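26th August — notebook, frame and tray work

Good morning at the bench. Cikurari order first, then the two-sheet tray, then a bit of tidying that ran longer than planned.

The tray layout is settled, I think! Orange sheet on the left, white on the right, dark brown frame holding the pair. I tried it the other way round last week and it bothered me every time I walked past, and Niamh said the same without being asked, so orange left it is. The brown works much better with the orange than the black stain we had in March, which made everything look like a warning sign.

Notes on cutting the sheets, mostly for Darragh, who is taking over the next batch. Cut the white one first. It shows every fingerprint, so wash hands, and keep it in the folder until the orange is ready to go in beside it. I was leaving a gap of 5 mm where they meet and it looked sloppy. Brought it down to almost nothing and the whole piece tightened up — really pleased with this. The trick is a fresh blade and going slowly on the last inch, where the sheet wants to creep.

Corners: still my weak spot. Four frames glued up before lunch, three good, one with a corner I can get a thumbnail into. Cormac thinks the clamp is pulling it out of square and he may be right. Try the band clamp from Skarndale next time, the one with the red handle, if Florencia has finished with it.
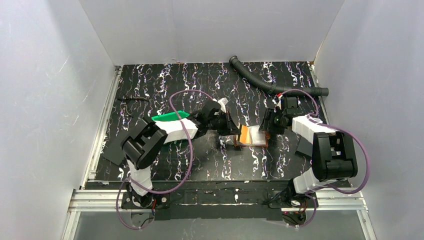 Tray depth is the other thing I wanted to get down before I forget. Shallow is better. I had been making them deep enough to hold pencils and so on, and people at Gunmont kept using them for pencils, and then the sheets got scratched up in no time. With a low edge the thing stays flat and light, and you see the color straight away from across the room. It also stacks nicely, 11 high on the shelf by the door without leaning.

Finish on the brown: two thin coats of the Costello oil, rag not brush. First coat drank in fast. Left it overnight, rubbed down lightly, second coat this morning and it has come up gorgeous, a deep even brown with no shine to speak of. I keep picking up the test strip to look at it. Wipe off the extra after ten minutes or it goes gummy in the corners, see the sad one on the windowsill.

Parveen came by with the sample sheets she promised and there is a second orange in there, a bit softer. I put it next to the one we use and could not choose. Going to make one tray of each and leave them out for the week. She also brought an old pattern book with a plate dated 1767, little divided trays for sorting papers, and the proportions are so close to ours that I laughed out loud. Theirs is longer on one side. Worth trying an uneven split, maybe two thirds white to one third orange? Sketch is on the back of the Cikurari invoice, do not throw that out.

Stock: some 32 brown strips left, which covers the order with a few spare for mistakes. White sheet is fine. Orange is getting low, ask Parveen before she goes on leave.

To do
— reglue the bad corner, or cut it down for a smaller one
— Niamh to check whether Gunmont want hanging holes
— new blades, the good ones
— label the oil rags tin
— try the uneven split on scrap first!

Darragh, if you read this before I'm in, the glued frames are on the top shelf. Leave the clamps on until after coffee.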